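Skurkell
Open positions: Manipulation Data Operators, Sesum gripper kit (field evaluation)
Reference 203
Posted 04/09/2024

Skurkell makes the Sesum, a hand-held two-finger gripper kit sold and leased to labs that record manipulation data. Before the next hardware revision ships we are running a paid evaluation at our Fletlow site and need 25 operators. No background in robotics is required.

The work

Operators carry a gripper in each hand and perform short household tasks at furnished stations: picking up, setting down, opening, sorting, putting away. Each task is repeated from varied start positions. After each block the operator completes a form on grip, wrist load, trigger force and visibility of the object between the fingers.

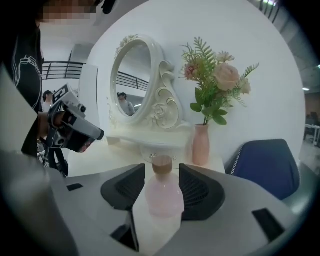
Shifts are four hours, with a break after each block. A full evaluation is 8 shifts per operator, scheduled over three weeks in July. Operators who complete all shifts may be offered a longer contract on the leased-kit program, which is managed separately by Tsutomu Nomura.

Requirements

Age 18 or over.
Full use of both hands and normal or corrected vision.
Able to stand and lean over a table for the length of a block.
Able to follow written task sheets in English.
No current wrist, elbow or shoulder injury.

Previous work in assembly, packing, dental or lab assistance, or garment work is an advantage. Left-handed applicants are encouraged to apply. The current finger pads were tuned mostly on right-handed users and we want that corrected.

Station types

Stations cover kitchen, desk, bathroom and bedroom tasks, and operators rotate through all four. Small objects on finished furniture are the hardest for new operators, and training time is weighted toward them. On a dressing table with a glossy top and a raised border, a small cylindrical cup has to be taken between the open jaws without touching the surface. The markers on the cube at the base of each gripper must stay unobstructed during a recording, so long sleeves are rolled above the elbow. 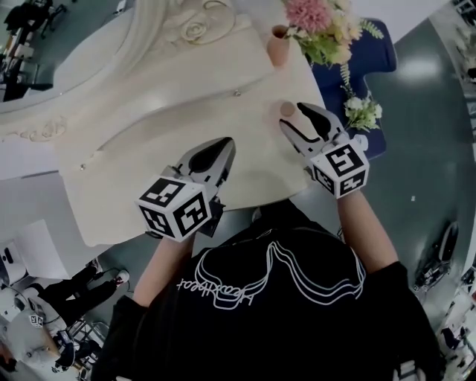 Pay is $190 per shift, training shift included. Payment is made through Charbonneau, our staffing contractor, at the end of each week. Travel is not reimbursed. Short sleeves and closed shoes are required on site. The T-shirt and sneakers seen at the dressing table station are acceptable; rings, watches and bracelets are removed before a block.

Recordings and consent

Video and motion data are collected throughout each block. Faces are obscured before data leaves the site. Applicants receive the consent form with the interview invitation and must sign it before training.

How to apply

Send a one-page resume and your available hours to Maëlle Poirier, operator recruitment, quoting reference 203. State your dominant hand and glove size. Selected applicants attend a one-hour trial with the kit, supervised by Mervin Fehr. Questions on the hardware go to Lucie Li.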